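追完《Garnurside》第二季，我终于可以放心夸它了

03/07/2023

昨天半夜把第二季最后一集看完，灯一关，躺在床上还在想那段码头戏，索性爬起来写。先说好，下面有剧透，没看完的朋友先收藏，看完一定回来找我聊！

这部剧我是六月才开始追的。之前朋友推荐过好几回，我一看简介，海边小镇、家族旅馆、三兄妹争遗产，心想又是那一套，就一直放着。结果第一集看到二十来分钟，大姐在厨房里一边削土豆一边跟父亲吵架，吵到一半两个人都笑了，我就知道这剧我得追下去。能把吵架写得这么像真的一家人，太难得了。

第二季接着旅馆易主之后讲。新东家Prunon集团派人来清点，全家搬到镇子另一头的旧公寓里，挤在四个房间里过冬。编剧胆子很大，前三集几乎没有什么“大事”，就是搬家、找工作、修暖气，可每一场戏都在悄悄给后面攒劲。到第四集弟弟把那封信拿出来的时候，我直接从沙发上坐起来了（猫被我吓跑了，对不起）。

最喜欢的人物还是二姐。第一季里她有点像背景，永远在接电话、永远在替别人圆场，这一季总算轮到她发脾气。她在Flonura咖啡馆门口那段独白，一镜到底，背后的路人进进出出，她的声音从头到尾没有拔高过，我听得鼻子发酸。论坛上有人嫌这段太长，我倒觉得再长一分钟都行。

婚礼那条线我要单独夸。预告片放出来的时候大家都以为是大姐和木匠复合，连我也信了，还在评论里跟人争了半天。等到第八集才知道，请柬上写的根本是他们父母的名字，老两口要补办一场十九年前没办成的仪式。宾客名单列了200人，最后到场的坐不满三桌，父亲照样把致辞一字不漏地念完。这个处理又好笑又心酸，完全是这部剧的味道。

要挑毛病也有。弟弟欠的那3,000块钱，第五集闹得天翻地覆，第六集就没人提了，我翻回去看了两遍也没找到是谁还的。还有那条叫Pastor的老狗，前半季出场那么多，后半季只剩几声叫唤，狗粉表示不满！希望下一季给它多加点戏。

配乐比第一季进步好多，片尾那首只有吉他和口琴的小曲子，我这几天洗碗都在哼。每集片尾用的还不是同一个版本，吵架那集慢半拍，婚礼那集多了手风琴，喜欢抠细节的朋友可以连着听听看。 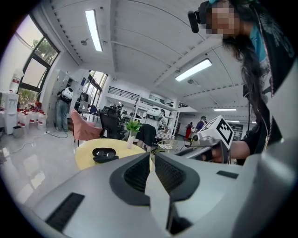

第三季我想看到什么

首先当然是旅馆。最后一个镜头里钥匙还在母亲的大衣口袋里，编剧肯定不会白放。我猜他们会租回来一部分，从一楼餐厅重新做起，那样厨房戏又能回来了，土豆又可以削起来了。

其次是大姐和木匠。我不急着要他们在一起，这两个人隔着一条街互相打招呼的样子已经够我看好几集的。慢慢来，千万别为了凑结局让谁突然出车祸，拜托了。

还有就是二姐那张船票，她到底走没走？我站“没走”，理由是她出门时没带那条蓝围巾。你们站哪边？评论区等着，我先去把第一季从头刷一遍。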